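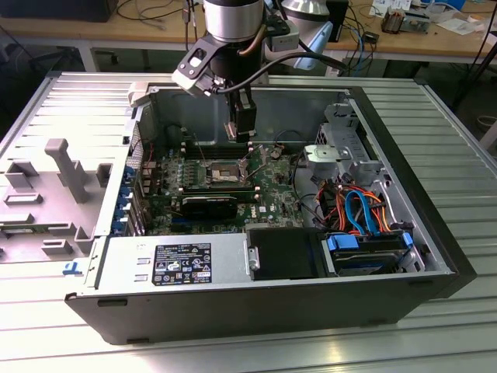
Penville 296 Slotted-Top Service Bench
Wendt Workshop Equipment
Supplied by Inport, Clondstead

Home > Benches and tables > Aluminum > Penville 296

Overview
Specifications
Ordering
Support

Overview

The Penville 296 is a fixed-height worktable for the repair, teardown and inspection of desktop computers and similar enclosed equipment. The work surface is made of silver aluminum extrusion with open slots running the full length of the bench. A tower case is laid on its side directly on the ribbed surface with the side panel off, and parts taken out of it are set down next to it. The slots accept standard T-nuts, so fixtures, stops and arms can be attached anywhere along the top without drilling.

The bench is sold as a top and frame. Shelving, lighting and power strips are ordered separately.

Work surface

The top is assembled from parallel extruded profiles bolted to cross members from below. There are no fasteners on the working face. Profiles are clear anodized after cutting, including the ends, and the long edges are broken to remove burrs. End caps are fitted to the outer profiles only. Caps for the inner profiles are available but are left off as standard, as they prevent T-nuts from being slid in from the end.

The ribs carry the load of the case. With a steel chassis lying flat, contact is along the rib crests and a narrow air gap remains underneath. Cases with riveted or raised panel features will sit slightly proud at those features and may rock. A bench mat or a pair of slot-mounted rest bars corrects this.

Small screws can fall into the slots. A case screw of the usual desktop type will drop to the bottom of the slot and can be moved along to the open end with a brush or a magnetic pick-up. Where this is a nuisance, slot cover strip should be pressed into the profiles in the area where screws are handled. The strip is cut with scissors and can be pulled out by hand.

Flat plastic parts such as airflow shrouds and drive carriers can be placed directly on the ribs. Bare circuit boards should not be. Use a dissipative mat or a parts tray for memory modules, expansion cards and any board with exposed solder joints on the underside.

Frame

The frame uses the same extrusion family as the top. Legs are joined to the long rails with internal connectors and to the cross rails with external corner brackets. Each leg has a leveling foot with a lock nut. Casters are not offered for this bench. Customers who need a mobile unit should look at the Penville trolley, which has a shorter top and a lower rated load.

Rated load is 200 kg, evenly distributed, with all feet in contact with the floor. The rating is reduced when heavy equipment is mounted at one end or cantilevered from the rear rail. Inport can calculate the reduction if given the mass of the item and the position of its center of gravity.

Static control

Bare extrusion with an anodized finish is not a reliable ground path. Anodizing is an insulating layer, and resistance from one point on the top to another will vary with wear and with the tightness of the joints. The bench is therefore supplied with a separate bonding stud under the front rail, connected to the frame through serrated washers that cut the finish.

For work on open computers:

Connect the bonding stud to the building ground by means of the supplied lead.
Connect the mat, if used, to its own snap point. Do not rely on contact between the mat and the top.
Connect the wrist strap to the common point. Do not clip it to a profile edge.
Disconnect the power cord of the unit under repair before any cover or part is removed.

The bonding stud is not a protective ground for powered equipment mounted on the bench. Such equipment must be grounded through its own supply.

Typical use

The bench was laid out with desktop tower work in mind. In this work the case lies with the opening upward, so that the motherboard is at the bottom of the opening and parallel to the top of the bench. The processor socket, memory slots and expansion slots are then reached from directly above. On many business desktops the drive bays and the power supply are reached from the same side, and the airflow shroud has to come off before the processor area can be worked on.

Leave free space on at least one side of the case for removed parts. Shrouds take up more room than expected and are easily cracked if a case is set back down on a tab. Drive rails should be kept with the drives they came from – rails from different models look alike and often will not latch in another chassis.

Cables bundled through the drive cage should be left dressed until the drive concerned is to be removed. Where a data cable has been disconnected, mark both the cable and the port. Cable color is not a dependable guide to port order.

When a processor socket is left open with the lever raised, keep loose hardware and hand tools off that side of the bench. Fit a socket cover if the board is to stand for any length of time. The same applies to overhead work with slot-mounted lamps or brackets: tighten these before the case is opened.

Mounting fixtures in the slots

Slots accept roll-in and drop-in T-nuts of the matching series. Hammer-head nuts may be used for light fixtures only. Tighten until the fixture does not move under hand load, then check again after the first day of use. The anodized surface beds in slightly and some loss of clamp force is normal.

Stops for locating a chassis should bear on the steel frame of the case. They should not bear on the front bezel, which on most desktop units is a clipped plastic part and will unlatch or break under side load. Two stops on the long side and one on the short side will locate a case repeatably. Felt-faced stops are available where the exterior finish matters, as in refurbishment for resale.

Equipment bolted to the rear rail should be mounted with the rail plate, item listed below, which spreads the load over adjacent profiles.

Specifications

Model: Penville 296
Type: fixed-height service bench, slotted top
Top material: extruded aluminum, clear anodized
Top length: 2,330 mm
Slot direction: parallel to long edge
Frame material: extruded aluminum
Rated load, distributed: 200 kg
Feet: leveling, with lock nut
Grounding: bonding stud, front rail, lead included
Finish: silver
Warranty: 3 years on frame and top, excluding wear to the anodized surface
Supplied: flat, with hardware and hex keys

Accessories

Slot cover strip, gray or black
Rest bar, pair, for uneven panels
Chassis stop, plain
Chassis stop, felt-faced
Rail plate, rear
Bench mat, dissipative, with snap point
Parts tray, divided, dissipative
End caps, inner profiles
Joining kit, for two benches end to end

The joining kit aligns the slots of two benches so that T-nuts pass from one to the other. Both benches must be leveled before the kit is tightened. Benches supplied before the May revision have a different rear cross rail and need the earlier kit. The revision letter is stamped on the inside face of the left front leg.

Assembly

Two people are required to turn the bench over. Assemble the top face down on a clean blanket or on the packing foam, fit the legs and rails loosely, then square the frame and tighten from the center outward. Stand the bench up, position it and adjust the feet. Check the top with a straightedge laid diagonally in both directions. If it does not sit flat, loosen the cross rails and repeat – do not pull the top into line with the feet.

Cleaning

Vacuum the slots with a narrow nozzle. Dust from opened computers collects there and holds screws in place. Wipe the ribs with a damp cloth and a neutral detergent. Alkaline cleaners attack the finish and leave white marks that cannot be polished out. Spilled thermal compound should be lifted with a plastic scraper first and the residue removed with isopropyl alcohol.

Ordering

The bench is made to order by Wendt and shipped from the Inport warehouse in Clondstead. State the model, the accessories required and whether unloading equipment is available at the delivery address. The longest carton contains the top profiles and will not fit in most passenger elevators. Non-standard lengths are quoted on request and cannot be returned.

Replacement profiles, feet and brackets are stocked. Quote the revision letter with all spare part orders.

Related products

Penville trolley
Penville overhead rail
Wendt tool panel, slot mount
Wendt parts rack, bench end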